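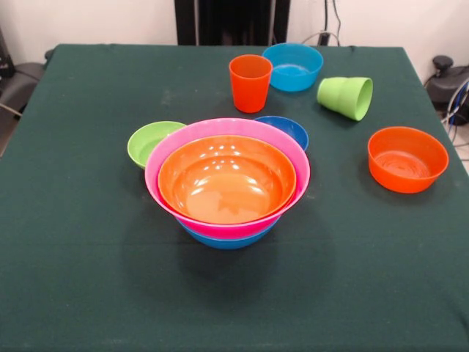
Skurnmont Tabletop Sorting Arm, Model 22

Product status: On sale, with a safety notice (see below)
Sold by: Stisosow
Page last changed: May 2024

Safety notice: slow finger release on nested dishes

If you own a Model 22 bought before this page was changed, read this section before you run the arm again.

We have confirmed a fault in the finger drive of the Model 22. When the arm picks up the top bowl of a nested stack and the bowl below comes with it, the controller should see the extra load, stop, and lower everything back to the table. On affected units it stops but does not lower. The fingers stay closed and the arm holds the load in the air. After 30 seconds the drive goes into its heat limit and lets go without warning.

The dishes fall from wherever the arm stopped. With light plastic bowls and cups the result is a mess and sometimes a chipped rim. With anything heavier it can hurt a hand. A second problem comes from the same fault: the status light turns green during the hold, so a person standing nearby may think the job is done and reach in.

The first report came in January from a customer who was using the stacking routine all day. We have 4 confirmed cases. One person had a bruised knuckle. No other injuries have been reported to us.

Which units are affected

Affected: Model 22 with finger drive revision A or B. The revision letter is stamped on the underside of the wrist, next to the cable clip.

Not affected: Model 22 with revision C, and any unit fitted with the Lallow suction head.

What to do now

1. Turn off the stacking and unstacking routines in the Unnithan control program. They are under Tasks, then Nested Items. Single-item pick and place can still be used.
2. Keep hands off the table while the arm is raised, whatever color the status light shows.
3. If the arm stops with a load in the air, do not reach under it. Press the red stop button on the base. The brakes will hold the arm and the fingers will stay closed. Put a folded towel or foam pad under the load with a long tool, then use Slow Open from the control program.
4. Order the free replacement finger drive, part FD-42. Have the serial number ready.

Changing the drive

The job needs a small hex key, which comes in the box. Unplug the arm at the wall. Take out the two screws at the wrist, pull the old drive straight off, and free the ribbon cable by lifting the brown latch. The new drive goes on the same way and only fits in one direction. Tighten the screws until snug. Do not use thread glue.

After the change, run the finger check from the Service menu. The fingers will open and close several times. If the check reports code 30, the ribbon cable is not fully seated. Unplug the arm again before touching it.

Testing after the repair

Test with plastic dishes only. A good layout has bowls of different sizes nested together, smaller bowls close against the stack, and other pieces standing by themselves, as in the photo on this page. Leave one cup on its side. Side-lying cups did not cause the fault, but they are the item most often gripped off center, and you will want to know the new drive handles them.

Use a plain cloth on the table. Wrinkles are fine. Run the unstack routine and watch for the arm to lower the load when it picks up more than one bowl. If it holds the load in the air instead, stop the test and contact us.

Specifications

Reach: 42 cm
Power: wall adapter, included
Fingers: two, soft pads, replaceable
Control program: Unnithan, included
Optional heads: Lallow suction head, wide finger set
Floor or table mount: table clamp only

In the box

Arm and base
Finger drive, revision C
Spare pads, one pair
Hex key
Wall adapter
Printed quick start sheet

Questions about the notice

Can I keep using my unit while I wait for the part?
Yes, for single items, with the nested routines turned off.

Will a software update fix it?
No. An update for the status light is being tested and will be posted here, but the load fault is in the drive itself.

Do I send back the old drive?
Yes. A prepaid label is packed with FD-42. Please write the serial number of the arm on the return slip.

Shipping on replacement drives is free. Orders for new arms ship with revision C already fitted.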